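Nii Sarpong met me at the gate in Cukancombe with a bunch of keys and a warning about the step, and before I'd even got my coat off he was telling me about windows. He looks after 6 old houses for Bestville, the people who rent them out, and if you let him he'll talk about hinges and stays all afternoon. (I let him!)

"Everybody wants to know about the boiler," he said. "I want to know if the windows open."

We started with the one he'd been going on about over the phone, the top-hung one in the curved wall. It swings outward from the bottom, with a metal stay on each side holding it up, and past the sill there's a strip of bare soil with bushes and a paved path behind it. Nii loves that frosted glass. I asked if he'd ever thought of swapping it for clear and got a look. 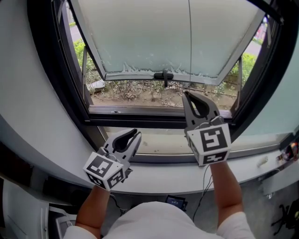

Leave it frosted, was what Keeley thought too, when I told her about it later, and she added that a window onto a path needs some privacy or you end up keeping the blind down all day. I passed that on to Nii and he was delighted.

The frosting does get jagged and flaky along the bottom edge, though, and I wanted to know what he does about that. "First, don't pick at it," he said. "I picked at one in September and I made a two-inch problem into a two-foot problem." His way is to trim the loose bits with a fresh blade, wipe the glass down and live with it until the whole pane gets redone. A quote he had from Keskinen came to 600 for one sash, and a second firm wanted nearly 1,000, so he's living with it for now.

Then we got onto the latch, which sits in the middle of the bottom rail. People yank it, he told me. They hang their whole weight off it when the sash is out at full stretch, and then they ring him up to say the window's gone stiff.
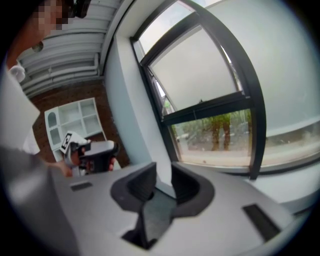
What he'd like them to do is push with 2 hands, low down, and let the stays take the load. He puts a drop of oil on the pivots twice a year and keeps a rag in his pocket for the drips. He used to buy Flusov oil by the can, but now he says any light oil will do and he can't taste the difference. I think that was a joke.

I asked about the soil outside, all twigs and dead leaves, and whether anything was going in there. "Something short," he said right away. "You plant a tall thing under a window that opens out, and you've got a fight every summer." He's leaning toward thyme. I said lavender, he said too tall, and we went back and forth on that for longer than I'd like to admit before he went off to find the key for the side door.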